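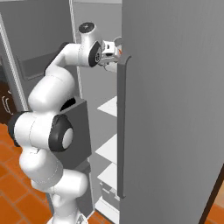

Fridge task in the sim, gripper at the top end of the door handle, door open.

Filed under: Bench Notes / Mobile Arm / Simulation

September 27, 2026

Sunday, so the building is quiet and the render queue is mine. Plan was to spend an hour checking the simulated cell against the real one before tomorrow's runs. It is now dark outside.

Background for anyone picking this up: the fridge task has been failing in sim since Jaqueline merged the new Zesoma kitchen. Same arm, same base, same controller settings as the old kitchen. In the old one the door opened politely. In the new one the gripper takes hold, the door moves a bit, and then the wrist starts to shiver like a wet dog until the solver gives up and flings everything through the wall. Faris (the workstation, under the window) has logged a great many of these and has no opinion.

First suspect was the handle. It's a long vertical bar, dark grey, and it flares out slightly at the top, which is exactly where our grasp point ended up. I opened the collision mesh and the lip had been wrapped in one fat convex hull, so as far as the physics was concerned the fingers were closing on a doorknob. Split the hull in two, bar and lip separately. Shiver reduced, not gone. Left the grasp point up there for now so that I only change one thing at a time, a rule I kept for nearly twenty minutes.

Second suspect was the hinge. The door is supposed to swing to 90 degrees and stop. Somebody had typed the limit in degrees into a field that wants radians. I checked the history hoping it was Jaqueline. It was me, in January. Corrected, and a note added beside the field in capitals.

Third, joint damping on the arm. The file in the Natell folder and the file the sim loads are not the same file. They have the same name and live two directories apart, and I have been carefully tuning the wrong one since Thursday. This accounts for my impression that the arm was "remarkably insensitive to damping". Deleted the spare copy and pointed everything at the one that remains. If your scripts break tomorrow, that's why, and they were broken before.

With the proper file loaded, wrist damping went up by a factor of 4 and the shivering stopped. That feels high to me. The real wrist is stiffer than the model in any case, but I'd like a measured number before this gets called a calibration.

Then the base. The arm ends up in a tall S to reach the handle, elbow well back and the gripper out over the door side, and it doesn't have much left to give in that shape. Tried parking the base a touch further from the fridge. Worse: the arm goes nearly straight halfway through the pull. Tried it closer. The door swings into the base housing, with a confidence I rather admired. Put it back where it was. Clearance between door and housing is still the thing to watch, and the planner doesn't check it once the grasp is made. It ought to.

Cosmetic list, low priority:
- door surface is completely smooth, no texture at all. The real one has fingerprints and a magnet from Gunn's pizza place. Vision people may care.
- floor tiles are a fierce orange. Nobody's kitchen budget required this, but it does make the floor easy to segment.
- shelves are empty. Fine for door tests, no good for the fetch task. Need some props in there before Jaqueline wants her milk carton.

Left running overnight: door-open batch on Faris, roughly 3000 episodes, hinge fix and split handle mesh both in, damping as above. Start pose of the base jittered a little each time. Logs go to the usual place, unless the disk fills up, in which case they go nowhere and there'll be an email that gets filtered as junk.

For the real arm tomorrow, in this order:
1. Power up with the brakes on and listen to the wrist before moving it. It had a tick on Friday.
2. Re-seat the cable at the elbow. The tie has been "temporary" for long enough to qualify for a pension.
3. Run the wrist sweep unloaded and take the damping from that.
4. Then the door, slow, one hand on the stop button. No clever speeds.

Jaqueline, if you're in before me: please don't pull the new kitchen again until the batch has finished. And the tape measure is in my drawer, I took it to check the handle height and forgot to put it back.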